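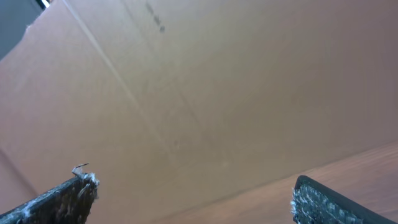 Lerncombe Allotment and Garden Club
Notes for my talk on storing the harvest, 25 September 2022

Morning all, thanks for coming. I'll start with potatoes as that's what everyone asks me about on the path. Lift them on a dry day, let them sit out for a couple of hours, then into paper sacks, somewhere dark. (Ask who lost theirs to slugs. Expect groans!) Mine lasted until well after December last year, in the shed, with an old blanket over the top when it froze. 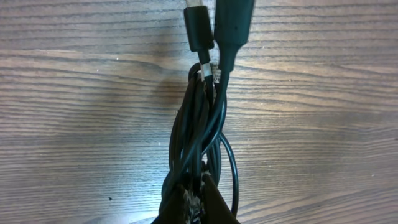
Onions next. Please don't rush them! I dry mine on the greenhouse staging till the necks go papery, and any with thick necks get eaten first. Pass round the Alard ones here – lovely red, a bit on the small side, strong enough to make you weep. We had 70 off one bed, and I've run out of people to give them to.

Apples: one bad one really does spoil the lot, so check them every week and don't let them touch. The Wumbei is a good keeper but tastes of nothing before Christmas, so leave it be. 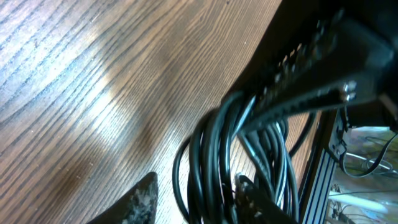 Wooden table, long black unit with a row of small ports.

Squash want a warm windowsill for a fortnight to harden the skin, then a cool bedroom. My spare room is full of Guvivitz pumpkins and guests just have to step round them.
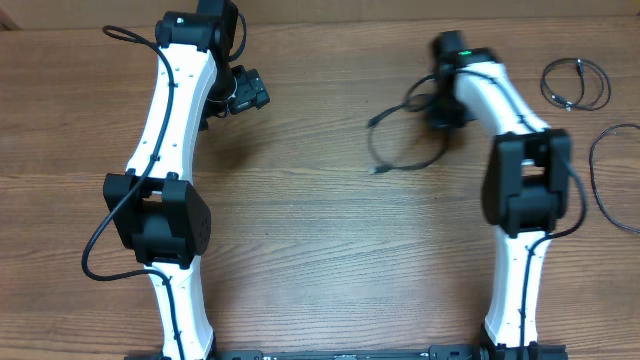
Oh, and leave a good bit of stalk on, it makes a huge difference. Carry them from underneath, too – the stalk isn't a handle! Stop for tea, then questions, then the seed swap at the back.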